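Can the other driver's insurer lower its offer over the phone in my car?

Samah Sqalli
Posted in Auto Accidents & Claims

I was rear-ended in November at a red light on my way home from work. The other driver told the officer he "looked down for a second." He wasn't cited for anything, which I still don't understand, but the report says he hit me and I was stopped.

My bumper, trunk floor and one rear sensor had to be replaced. The shop's bill came to $3,326 and his insurer paid that without much fuss. My medical bills are another $1,471, mostly urgent care and physical therapy for my neck. That's where it got strange. The adjuster called me on a Saturday at 9 in the morning and asked, very casually, whether I'd had my phone out. I said it was in the dash mount running directions. Now she says I was "also a distracted driver" and that they'd be willing to cover part of the medical bills if I sign a release this week.

I wasn't touching the phone. I wasn't moving. I don't see how my phone made him hit me, but she sounded very sure of herself. She also wants me to give a recorded statement and sign a form so they can get my phone records. Do I have to do any of that? And is the shared-fault business real, or is she just saying it to get me off her desk?

I have not signed anything. I'd like to handle this without a lawyer if I can, given the size of it.

Adel Fawzy
Member, Auto Accidents & Claims

Shared fault is real. Whether it applies to you is another matter, and from what you've written I doubt it.

For your phone to reduce what you're owed, it would normally have to have something to do with the crash. You were stopped at a red light. A person stopped at a red light with a phone in a mount, a sandwich in one hand and the radio at full volume is still a person stopped at a red light. If she thinks you contributed, she should be able to tell you how. Ask her to put it in writing: what percentage, what you did, and what evidence she has. I've watched a lot of confident percentages vanish when somebody asks for them on letterhead.

That said, be careful with what you read online, including from me. States don't all treat shared fault the same way. In most of them your share just comes off the top. In a few, a small share can wipe out the claim completely, and if you live in one of those you should take her remark more seriously. Some states also have no-fault rules, where your own policy pays the first part of the medical bills no matter who did what. You didn't say where you are. Find out before you argue with anyone.

On the phone law: plenty of states that ban holding a phone allow one in a mount for directions. Some are fussier about where the mount goes. Look up the actual statute for your state and read the exceptions, which tend to be at the bottom. Don't go by the summary on an insurer's blog.

On the recorded statement: it's their insurer, so you generally have no contract with them and no duty to be recorded. They can decline to pay until they're satisfied, and then you can decide whether to file in small claims. Your own insurer is different. Your policy almost certainly says you have to cooperate with them.

On the phone records: I wouldn't sign a blank authorization. Those forms often reach a lot further than the few minutes anyone has a right to care about. If it ever comes to a lawsuit, a court can sort out what they get to see. In the meantime, save your own log for that day. If it shows no calls or texts near the time of the crash, you may choose to send that one page yourself — your choice, on your terms.

And the release. Read the whole thing. "This week" is her deadline, and it probably has nothing to do with the law's. Once you sign, you are most likely done, including for any physical therapy you haven't had yet. Are you finished treating? If you aren't, I can't think of a good reason to sign.

A one-time consultation with an injury lawyer is often free. I know you said you'd rather not, but an hour of listening isn't the same as hiring one.

Dusen

Just get a lawyer, they will back off. My cousin got 100 percent of his bills paid plus extra and he was on the phone at the time. Adjusters are all the same, they read off a script. Also get a dash cam.

Samah Sqalli

Thank you both. Adel, I'm still in therapy, so I'll hold off on the release. I emailed her for the percentage in writing. So far she has answered a different question, the one about when I'd be available to be recorded.

Dusen, I'm glad it worked out for your cousin but I'm not sure I'd build a plan on it.

Adel Fawzy

That reply of hers is about what I'd have guessed. Keep everything in email from now on. If she calls, say you'd prefer writing and hang up politely. If she does name a percentage, post it here along with your state and I'll tell you if it sounds like anything more than a number she picked.

If the email goes nowhere, your state's insurance department takes complaints. I wouldn't expect miracles from one — they won't usually decide who was at fault — but the company does have to answer it, and sometimes that gets the file moved to another desk.

More from the community: Home & Bath 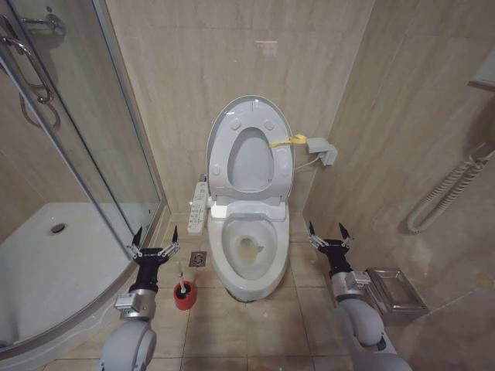 Electronic toilet with the lid and seat up. Posted by Trolard.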